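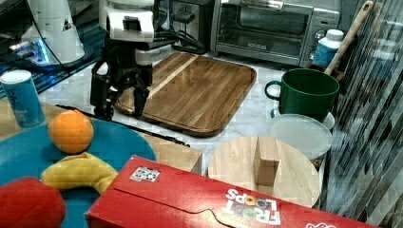

Playing your first record on the Virgate turntable

Take your time with this part - a careful start will save your needle and your favorite albums.

1. Set the speed switch to 33 for a full-length album, or to 45 for a single.

2. Lay the record on the mat and lift the little guard off the needle, pulling it straight toward you.

Caution: please don't touch the needle tip with your finger, however dusty it looks. Use the soft brush that came in the box.

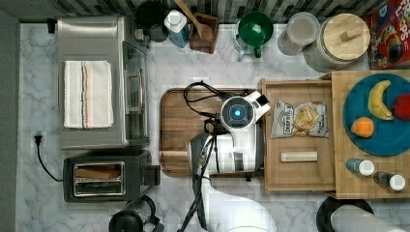
3. Swing the arm over the outer edge and lower it with the lever. You'll hear a few seconds of soft crackle before the music begins, and that's perfectly normal.

Note: the motor turns itself off after 60 minutes.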